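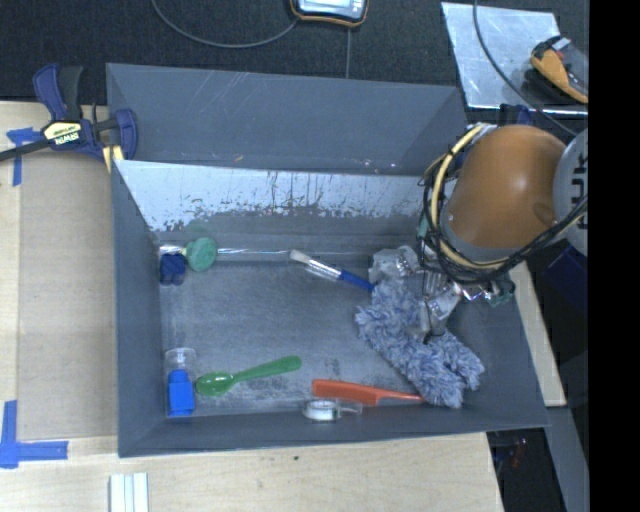

Kirnier has lost my suitcase again, and this time it has plenty of company. The airline's new baggage system at Hosden fell over just after six in the morning, and by lunchtime 1429 bags were sitting on the wrong side of the building from the people who owned them. Mine is one of them (navy, broken zip, full of my sister's birthday presents!). I've been flying with this lot for years and my last case came back as scratched as the inside of that big grey bin, pale marks all over it, so I can't say my hopes are high.

The trouble began when the tags stopped matching the flights. Staff were told to carry on loading by hand, which they did for a while, and then 33 departures went out with holds that were half full or completely bare. Mine left on time, I'll give them that. I sat there feeling rather smug about it until I was standing at the carousel in Ondham watching one pushchair go round and round.

Charmaine Zwane was next to me in the queue for the desk. She was on her way to a wedding and her outfit was still in Hosden. "They gave me a form and a toothbrush," she told me. "I can't wear a toothbrush to a wedding." Behind us were a couple with three sets of golf clubs missing, and they'd gone very quiet.

Kirnier's spokesman, Narendra Pathak, said the airline was sorry and that every bag would be sent on to its owner free of charge. He wouldn't be drawn on when. Passengers can claim up to £65 a day for essentials as long as they keep their receipts, though the claims page was down when I tried it, and down again when I tried after tea.

The system was put in by a firm called Sithole back in December, and Mpho Steyn from the company said engineers had found a fault in the software that reads the tags and were testing a fix. Bag drop at Hosden is open again, but with extra checks, so leave yourself more time than usual. Hand luggage isn't affected.

I rang the helpline before writing this and got as far as the music. If you've had a bag turn up, do let me know which flight it was from and how long it took.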